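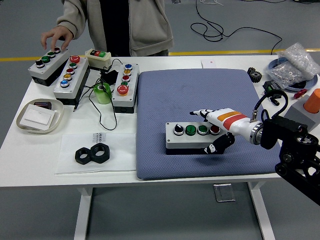
Workshop Help > Automation > Benches and Cells > Robot hands

Print this page | E-mail this page

Hand keeps twisting the button box when it grips it

Corey Halliday

Hi all, hoping somebody has been through this. I look after one bench at work, a single arm with a fingered hand, and its job is picking up push-button stations (the gray kind with a row of buttons on top), holding them while they get checked, and setting them down again. We have a few types of box on the table, some with a mushroom head and some with a selector switch, and the pick is always off the padded cushion.

The trouble is the four-control box, the long one with the selector at one end and the red button at the other. Fingers come in over the top, thumb goes under the front edge, all fine. Then it closes and the box swings a little toward the selector end before it leaves the pad. Two days out of the week it doesn't do it at all, which is driving me nuts. On Wednesday I ran it 45 times and it twisted on almost every one after lunch.

Things I've tried so far: slowed the close right down, swapped the Kikidov fingertip covers for new ones, checked the zero on the wrist. Error log shows code 413 now and then, but it's there on good days too. I haven't touched the thumb because I don't want to lose the setup the last person left me – there's no written record of it anywhere.

Also, is the cushion a bad idea? I inherited it. The box sits so nicely on it that I never thought about it until now.

Yolotzin Montes

Hey Corey! I had nearly the same thing on a bench with a Dimeck hand, and I spent a good month blaming the fingers. It was the thumb. If the thumb gets to the box before the fingers do, it pushes up on one spot, the pad gives, and the box turns around whatever finger touches first. On a hard table you'd get away with it. On a soft pad you won't.

So what I'd do, in this order. Write down every thumb number you can find on the settings page before you change one. Take a photo of the screen too, I've lost the paper more than once. Then run the close at the slowest speed it will take and crouch down so your eyes are level with the pad. You're looking for who touches first. If it's the thumb, add a little delay to it and try again. Small steps! I went too far the first time and dropped a box on my foot.

After that, look at where along the box you're gripping. The weight isn't in the middle on a lot of these. Mine wanted the grip moved over by less than a finger's width. Balance one on the edge of a ruler and put a pencil mark where it sits level, then teach the grip to the mark.

About the cushion, I'd keep it. Without some give under there the thumb has a hard time getting beneath the edge, and you'll be scuffing thumb covers all week. But do turn it over or swap it. They take a set where the box always lands, and once there's a dip the box leans into it. That could be your after-lunch thing, if the morning runs press it down and it comes back overnight. Only a guess, but it's free to check.

And have a look at how the cable comes off the wrist. Ours is coiled and it used to tug at the hand a bit when the arm reached far out. Let it hang in a loose loop through the whole move, and don't tie it down tight near the wrist. Same for the cords on the table, I push everything well back from the pad before I start a run.

Rosine Huet

413 on ours was a loose connector. Reseat it with the power off. Might be different on yours.

Eugénie Joly

Agree with Yolotzin on the thumb, that's where I'd put my money. One thing to add: make sure the box is going down the same way around each time. We had two people loading a bench and one of them set the selector to the left and the other to the right, and of course the grip was only taught for one. We stuck a bit of tape on the pad and that was the end of it.

If you do end up redoing the thumb, keep your hands off the table while the arm has power, even on slow. I know everybody says it. Our Pitkänen arm gave me a bruise at the lowest speed setting it has. Oh, and save the old setup under a new name before you start – ours is still called "thumb old DO NOT DELETE" and I've gone back to it twice.

Contact us | Copyright Fornumo Workshop Help | Back to top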